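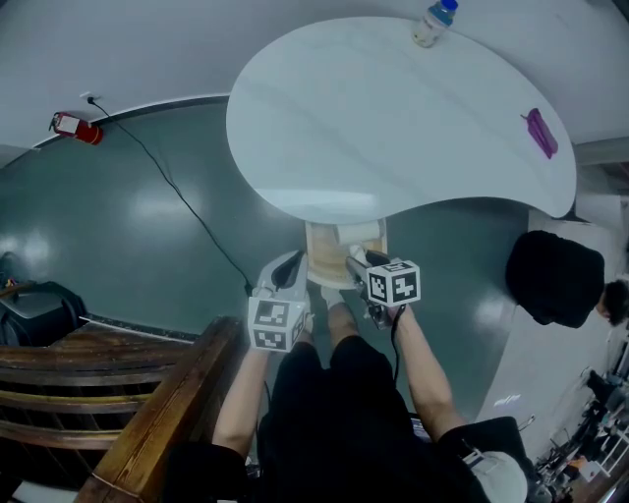 White kidney table, pedestal base.

14 Nov 2019

Glue tests, second round. Same oak offcuts from Sutwood as in May, planed this morning and left under a cloth until needed. Moisture meter gave the same reading on all of them, so I have not sorted them this time.

Two glues: the Oser white and the Watkins powder resin. 17 joints of each, all plain butt joints on long grain, clamped overnight. Spread with the small notched card. The Watkins mix went lumpy in the first pot and I threw it out. Second pot was fine — add the water to the powder in stages and leave it to stand before stirring again. The tub says otherwise.

Broke the first 2 of each on the lever rig before lunch to check the setup. Oser went at 652 on the dial, mostly in the wood, with a thin strip of bare glue at one end. Watkins went at 261, clean along the line, and the glue face was shiny. That is far too low. I think the clamp had slipped, as one end of the joint was noticeably thicker. The other pair both failed in the wood and I did not write the numbers down, sorry. Will do so from now on.

The dial sticks near the bottom of its range. Tap it before reading. It wants a new spring, and the one in the Stilasska catalogue looks right but check the thread first.

The rest of the joints are on the rack by the window, Oser on the top shelf, Watkins under it. Pencil numbers are on the end grain. Please leave them clamped until tomorrow afternoon.

Still to do: cut the soaked set, find the other notched card, order more powder. The heater by the rack stays on low overnight.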